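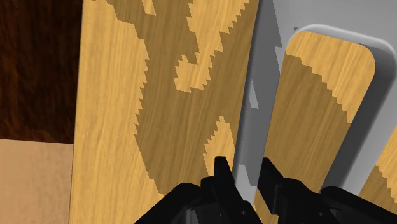
Stukero PM-36 Print Mounting Press

The PM-36 is a bench-mounted cold press for mounting photographic prints on rigid board. It accepts boards up to 36 inches wide and is suited to architectural and exhibition work, where long straight edges make any skew easy to spot.

Pressure is set with a single dial on the right side plate. Both rollers are ground steel with a silicone sleeve. The lower roller is driven by a hand crank; a foot-operated motor kit is sold separately.

Specifications
Maximum board width: 36 in
Maximum board thickness: 1 in
Net weight: 119 lb
Roller sleeve service interval: 2,000 prints
Rated sleeve life: 4,000 prints

Compatible materials
Fiber-based and resin-coated papers, inkjet prints on cotton rag, and Bruson adhesive film in matte or gloss. Allow inkjet prints to dry for 24 hours before mounting. Do not use heat-activated tissue – the sleeves are not rated for it.

In the box
Press, crank handle, feed table, two hex keys, printed manual. The Gidlow stand is not included.

Availability
Ships from the Mazza warehouse on a pallet. Orders placed before November 24, 2025 include one spare sleeve. Replacement sleeves are stocked under part number PM-36-S.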